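# Picking up one sheet at a time

I said in June that I'd write up the paper work once we had a result I believed. We have one now. It's modest, and it took longer than the cloth folding did.

The task is easy to state. Two sheets of coloured paper lie one on the other, and the robot has to take the top one and leave the other where it is. People do this with a dab of the thumb. A two-finger gripper finds it hard, for the simple reason that there is nothing to close on. The top sheet is flat, the one under it is flat, and if you press hard enough to drag the first you usually drag the second as well.

## What we tried first

Our first policy was trained on demonstrations alone. Bohdana Nechyporuk and I did most of the teleoperation, and Martim Magalhães joined for the last stretch. Between us we recorded 300 episodes with matched sheets, nearly all of them using the same move: come down with the fingers open, press lightly, and close slowly so the paper buckles up between the pads. Then pinch the buckle and lift.

The policy learned the shape of this very well. It came down in the right place and closed at the right speed. It also took both sheets far too often, and when it did, it carried on as though all was fine. The wrist camera can't tell one sheet from two once the paper has bunched up between the fingers, or at least our network couldn't.

Ottmar Rieger's suggestion was to stop asking it to judge that late. If the camera can't tell after the buckle, use what it can see before. When two sheets are stacked by hand they hardly ever line up. There's nearly always a bit of the lower one poking out along an edge, and that bit tells you which sheet is which and where the top one could slide freely.

## The method

We added a small second head to the network, which marks the visible part of the lower sheet. We call it the sliver head, and the name has stuck in the code. Its output goes to the policy as an extra channel along with the ordinary wrist image.

Training the head needed labels, and that was the dull part. Orathai Thammasiri wrote a labelling tool on top of Neltum, our in-house logging package, and we went through 3621 wrist images drawing thin outlines by hand. Same-colour pairs were the slowest. With a red sheet on a yellow one you can draw the line in seconds. With two sheets of the same colour you end up zoomed right in, looking for a change of shade or a line of shadow, and two people will not always draw the same thing. Where Orathai and I disagreed by more than a few pixels we threw the image out.

The other change was to the movement. The old demonstrations pressed wherever the operator felt like pressing. For the new ones we agreed a rule: press well inside the top sheet, away from the exposed edge of the lower one, and close in short steps. After each step the gripper pauses and the sliver head looks again. If the visible strip of the lower sheet has kept its place on the table, carry on. If it has moved with the top one, open, rise a little and try with less force.

Deolinda Antunes pointed out that this is close to how she was taught to feed an old duplicator, with a check after every nudge. I don't know duplicators, but the check after every nudge is the whole of it.

## Same colour on same colour

I'd expected this to be the case that broke it. The stack is teal on teal, laid at an angle on the speckled surface, and the sheets have nothing printed on them. The lower one shows only as a thin strip along the top sheet's long upper edge, a little more saturated in colour, and the strip narrows around the middle. Shadows fall across the paper from the gripper side as well, and they change the teal a good deal more than the difference between the sheets does.

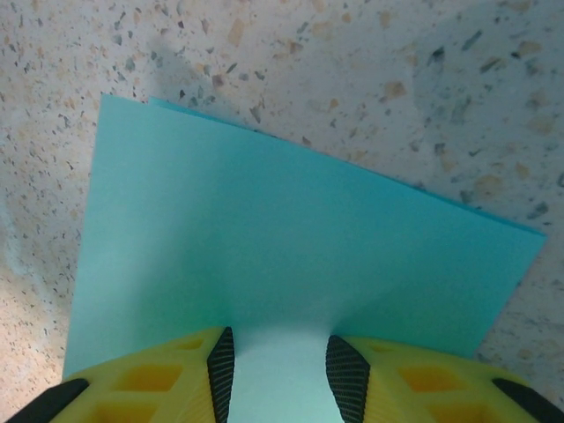
## Results

We ran 35 trials of the same-colour stack with each policy, re-laying the sheets by hand before every trial. The demonstration-only policy took a single sheet in fewer than half. The new one failed in 7, and of those, most were cases where the sheets had been laid almost exactly flush, so the head had no strip to find. I can't call that a fault in the head. It does mean the method depends on untidy stacks.

The remaining failures were shadows. The head marked a dark band near a fingertip as lower sheet, the band moved when the gripper moved, and the policy opened and retried until it ran out of time. We've since added some lamp positions to the training set and it seems to help, but I haven't run enough trials to put a figure on it.

Two smaller things for anyone trying this:

- The pads matter more than I'd thought. On smooth pads the paper slipped before it buckled. The ridged ones hold at a much lower force.
- Force limits set on a hard table don't carry over to a soft mat. We lost an afternoon to that.

## What I'd like to do next

Flush stacks are the obvious gap. Martim wants to try a sideways nudge before the press, just to make an edge show, and then hand over to the policy as it stands. I'd sooner try it with a thicker card first, where the shadow line is stronger and we'd know quickly if the nudge is doing any good. We'll probably do both.

The labelled images need tidying before anyone else could use them. Orathai has started on that, and I'll add a link to this post when they're up.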